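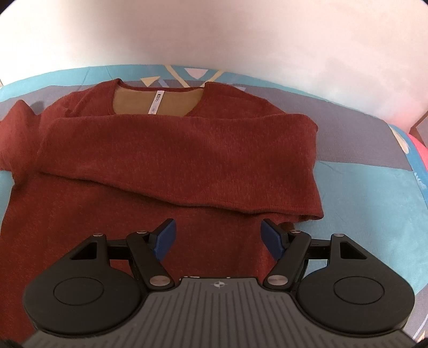
Knitwear, sorting and folding

Progress report, Merrick clothing store, 22 March 2021

Well, we've finally got through the winter knits! Since January we've sorted 719 sweaters, and 38 of them went off to the mending table (mostly elbows and cuffs). Everything else gets laid out flat, sleeves folded across the chest one at a time, then the bottom comes up to meet the neck. I was a hanger person before this, but heavy knits sag on hangers and the shelves hold far more.

The rust-red one is a good example of what I'd love more of, a soft, slightly fuzzy knit with lighter flecks and a tan panel inside the back of the neck. The warm colors go first every time we open the doors in Brerkusham.

Your grant has paid for seven new shelf units so far. Still to do: the kids' bins, plus the boxes from Wurkik, which I haven't opened yet.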